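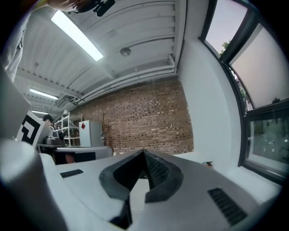

By Peninah Mwakyusa
5 Oct 2020

How to oil a wooden workbench top

My bench top was dry and gray after the summer, so in September I cleaned it and gave it new oil. I write down the steps as I did them, for people who never did this before.

What you need

Raw or boiled linseed oil (I used 1000 ml can from Kovorwood and 810 ml was still inside when I finished), sandpaper, cotton cloths without color, a vacuum cleaner, and gloves.

Step 1. Clean the top

Take everything off the bench. Scrape the old glue with a flat scraper, holding it low so that it does not dig into the wood. For grease I wipe with a little mineral spirits and wait until the smell is gone.

Step 2. Sand

Start with 120 grit and finish with 180. Always go along the grain. Finer paper is not necessary for a bench, and a very smooth top lets the work slide under your hands. Vacuum very well, also in the dog holes.

Step 3. Put the oil

Pour a small quantity in the middle and spread it with a cloth. The end grain drinks more than the rest, so go back there a second time. After 20 minutes wipe away all the oil which did not go in. If you leave it, it becomes sticky and you must sand again.

Step 4. Wait and repeat

Leave the bench one full day with a window open. I made 2 coats. My neighbor makes three, but his top is pine and mine is beech.

Important about the cloths

Cloths with linseed oil can start to burn alone. Do not make a ball and do not throw them in the bin. Put them in water in a metal can with a lid, or hang them flat outside until they are hard.

Next time I will write about the vise, which also needs cleaning.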